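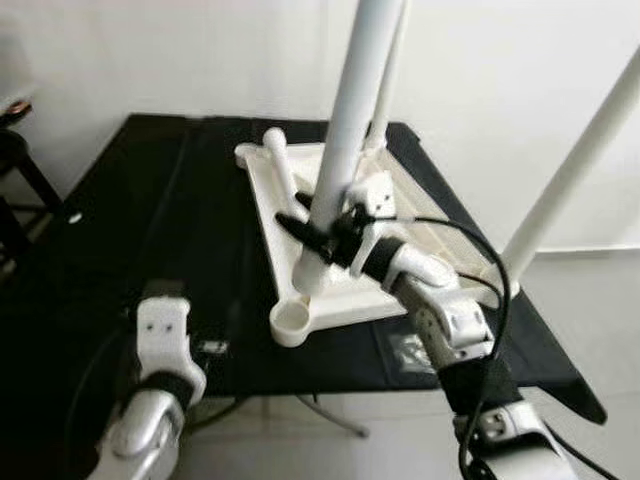 White base plate with three tubes, on a black tabletop.

Costel 3 Fixed-Point Vapor Monitor
Nustdale Instruments

Overview
Maintenance notes
Ordering
Support

The Costel 3 is a wall-mounted monitor for solvent vapors in storerooms, mixing rooms and small production areas. It draws air through a heated inlet, passes it over a photoionization sensor and shows the reading on the front panel. The same reading goes out on a 4-20 mA line and a relay pair, so the unit can be wired to a fan, a horn or a building controller.

It replaces the Costel 2, which we stopped selling in July. Brackets and filter holders from the older model fit the new one. The sensor cartridge does not – the connector has changed, and forcing it will bend the pins.

What it reads
The standard cartridge responds to most ketones, aromatic hydrocarbons and chlorinated alkenes. It does not respond to methane, carbon monoxide or hydrogen. It gives one combined reading and can't tell you which vapor is present. If your site handles a single solvent, pick that solvent from the library and the display will apply the matching response factor. The library holds 1,057 compounds and can be updated from a memory card.

For mixtures, leave the unit set to isobutylene and use the table in Appendix B of the manual. Naveed Afridi in our applications group can work out a combined factor if you send him the safety data sheets and the approximate proportions.

Alarms
There are two alarm levels, both adjustable. Units leave the factory with the alarms switched off, and the display shows SET until values are entered. We don't supply default alarm values. Exposure limits differ by compound and by country, and the person responsible for the site has to choose them.

The low alarm clears by itself when the reading drops. The high alarm latches and must be reset at the panel with the key.

Calibration and upkeep
Zero the monitor with clean air and span it with certified gas every 3 months. The procedure takes 14 minutes, most of it waiting for the reading to settle. Change the inlet filter at the same time. In dusty rooms, check the filter monthly and replace it when it looks gray.

Clean the lamp window only with the methanol swabs in the service kit. Wipes with silicone in them leave a film that can't be removed.

Installation
Most solvent vapors are heavier than air, so mount the inlet low, away from doors and supply vents. Keep sample tubing as short as you can and use PTFE or stainless steel. Soft vinyl tubing absorbs vapor and gives it back later, which shows up as a slow, drifting reading.

The Costel 3 is not rated for classified hazardous locations. For those, see the Cárdenas series.

In the box
Monitor with standard cartridge
Wall bracket and screws
2 inlet filters
Reset key
Printed manual

Sold separately
Service kit
Calibration gas and regulator
Retton data logger
Spare lamp

Warranty and returns
The monitor is covered for 2 years and the sensor cartridge for one. Lamps and filters are not covered. Call before sending anything back – units that arrive without a return number wait until we can trace the owner. Returns and repair quotes are handled by Khairul Sembiring.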